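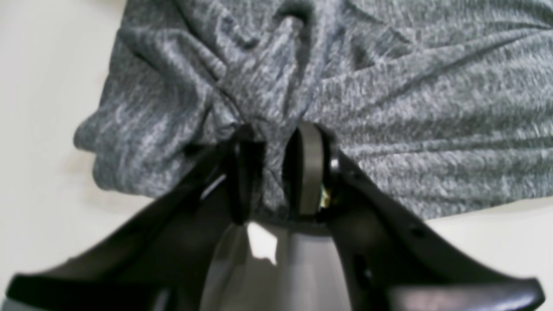 **Daltilstead Textile Care, handout 2: folding knitwear**

Lay the garment flat and smooth the body before touching the sleeves. Fold to Cullen board width, 241 mm. 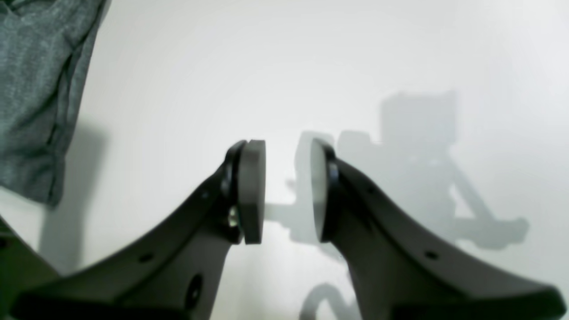 Omoregie would do the sleeves first, on the grounds that a smoothed body shifts again once they are moved. 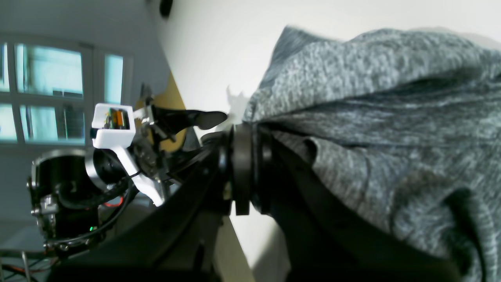
Knit creases wherever it is gathered. Grip width matters: grey marl drawn together at one point bunches into thick folds, so lift with both hands spread. Keep stacks under 400 mm.

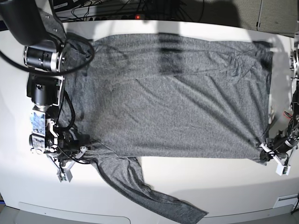 Leave around 80 mm between stacks. Revised sheet in October.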